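Export job stops at row 2000, no error shown
Status: Resolved
Product: Vedarar Inventory, hosted
Category: Reports / CSV export
Opened: June

Customer report

The nightly stock export from the Branberg warehouse account is incomplete. The file opens normally in a spreadsheet but ends after row 2000. The item list in the web view has 364 more rows than the file. The job is marked "Completed" in the history tab. Same result when the export is run by hand at 3 p.m.

Steps already tried by customer: cleared browser cache, switched browsers, deleted and recreated the saved report. No change.

First response

Requested the job log and a copy of the saved report settings. Asked customer to run the export once with all filters removed and once with the date filter only. Both files ended at the same row. Filters ruled out.

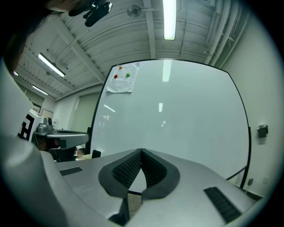
Posted by: Hison Support
Role: Tier 2 technician, Reports and Data

Log received. The export worker requests rows in pages and writes each page to a temporary file. The last page request returned an empty result with status 200, so the worker treated the list as finished and closed the file. This explains the "Completed" mark in the history.

Checked the record after the last exported row. The supplier field contains "Từ" followed by a line break, pasted in from another document. The accented letter is stored correctly as UTF-8 and exports without trouble when the line break is removed. The line break ends the page token early, and the next request asks for a page that does not exist.

Workaround

1. Open the item in the web view and go to Supplier.
2. Delete the field contents and retype the name. Do not paste.
3. Save, then run the export by hand.
4. Compare the row total in the file with the total at the bottom of the item list.

Customer confirmed that the totals match after step 4. The scheduled job also ran in full overnight.

Fix

Line breaks are now stripped from single-line fields on save. Existing records are not changed by the update. Accounts with older imported data should run Check Fields under Tools, version 8 or later.

Ticket closed. Reopen if the row totals differ again.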